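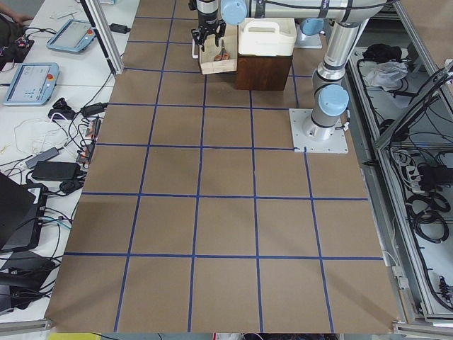
Trinh Ninh would like it known that the last call for members promised "light assembly" and that she spent her first month relabeling bins. She asked us to be more truthful this time, so we are trying.

The Clinunau Robotics Club needs 4 new people for the Nurkard Challenge team. The challenge is pick and place: the arm reaches over a taped grid, takes an item out of one container, and puts it down where the judges said to put it. A toddler can do it. Our entry, which goes by the name Wróbel, can do it on some evenings, with some items, if spoken to nicely.

What you would be doing

Mostly, you would be moving things a little to the left and running it again. We keep a log of every attempt. Last season's log ran to 1020 attempts, of which 578 are marked "good" and the rest are marked with remarks we have been asked to clean up before showing the sponsors. You would add to this log. Handwriting matters more than you'd think.

There is also real work. We need one person for grasp planning, one for the calibration routine (currently a spreadsheet and a feeling), one for cables and power, and one for the written report, who will have to interview the other three and get sentences out of them. Scissors are on the item list this year, as are awkward things with handles, so whoever takes grasp planning should enjoy losing arguments with geometry.

Who should apply

Anyone enrolled at the college, any major. You don't need to have touched a robot. You should be able to read a manual past page one, write enough Python to be a danger to yourself, and say "I bumped the table" out loud when you have bumped the table. This last skill is rarer than the Python.

If you have worked with tape, we would like to meet you. Laying out the grid takes two people most of an evening, and the two people who did it are not currently volunteering to do it again.

What you get

Two elective credits if your department signs the form. Use of the lab on Tuesday evenings from 6 until the building locks. A travel allowance of $200 per person for the final, paid by Munotix, whose logo you will be wearing. The shirts run small.

Safety

You will do the one-hour training before you hold a teach pendant. Yes, even if you have used one at a summer job. The emergency stop is free to press and we have never been annoyed with anyone for pressing it.

How to apply

Put one page in the club mailbox outside the lab or bring it along on Tuesday. Tell us which of the four jobs you want, which one you'd accept, and about something you built that didn't work. Skip the resume. Applications close at the end of October, and Trinh reads all of them, including the ones in pencil.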